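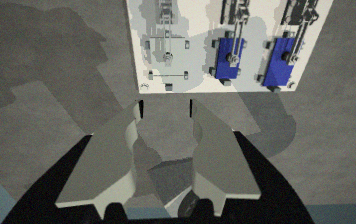 Render: flat white panel on grey work surface.

March, Sunday, 2:40 pm

Whites, continued. Picking up from where Daithí Ó Súilleabháin left the sheet on Friday's bench pile. We are still trying to get a matte white that doesn't go yellow beside the window and doesn't mark when someone leans a shoulder on it.

Batch 609: Femier base, no tint, thinned with water until it ran off the stick without strings. Two coats by foam roller on primed offcuts, light sand between with worn 320. The first coat dragged near the edges where the primer was thin. The second levelled well. Colour is colder than the Grosance white and looks slightly blue under the tubes, fine in daylight.

Wet-sanded one offcut with 2,000 grit to see if the roller stipple would come out. It did, but it also polished the surface and the matte went patchy. Don't do this on anything that matters. A grey pad used dry left less shine.

Gloss meter at 60 degrees, polished patch: 79. Checked it against the black tile and got the same again, so the meter is all right. Rest of the offcut was too uneven along the sanded edge to bother writing down. Will redo on a clean one.

Rub test with a damp cloth, then with a bit of dish soap. Faint burnish mark from the soap side, only visible at a low angle. The old Lokico sample had the same mark and it never faded, so I'm not hopeful.

Smell is mild. Lid on the Femier tin is bent and won't seal, so I decanted the rest into the jar with the blue lid and labelled it. Skin had already started forming, strained it through a stocking.

Vukadinović called about the door samples. They want satin after all, on the stiles only, panels to stay matte. I said we'd need to see both beside each other before agreeing to a colour, as satin reads darker from the same tint.

To do:
Prime more offcuts, both faces, so they stop cupping.
Ask Daithí where the good rollers went.
Put one half of a 609 offcut in the window with foil over the other half.
Order 320.

Left the heater off. Rollers are wrapped in the fridge.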